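Fimevum Floor Care Demonstrations

Data card, version 2
Maintainer: Lamisi Agbenyega, Serix
Last revised: 11 September 2026

Fimevum is a collection of demonstrations recorded under remote control in furnished homes. An operator guides the arm through a floor-level task while the arm's joint positions, the gripper opening and the camera views are logged together. 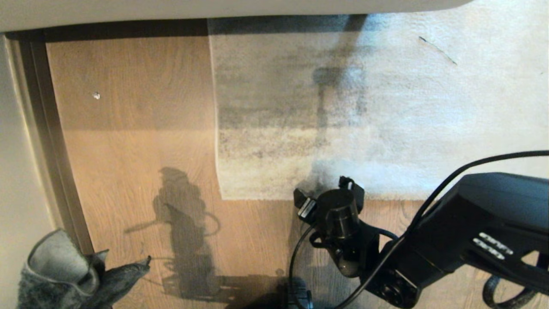
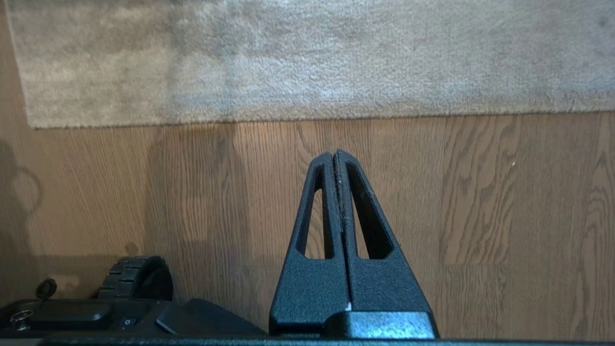 Contents

The release holds 200 demonstrations across 13 task variants. Each demonstration is stored in its own folder with a short task instruction in English and a log of operator commands. Attempts that the operator abandoned are kept and labeled as such - users who want completed attempts only should filter on the outcome field.

Collection

Operators were trained at the Jonov site in May. Kofi Bawa and Gert Nkosi supervised the sessions, and Arash Babaei reviewed the labels. Residents gave written consent before recording began.

Known limits

Lighting was not controlled. Contact forces were not measured, and the logs should not be used to estimate them.

Access

Requests should be sent to Sérgio Figueiredo at Frade. The files will remain available to approved users until 2035.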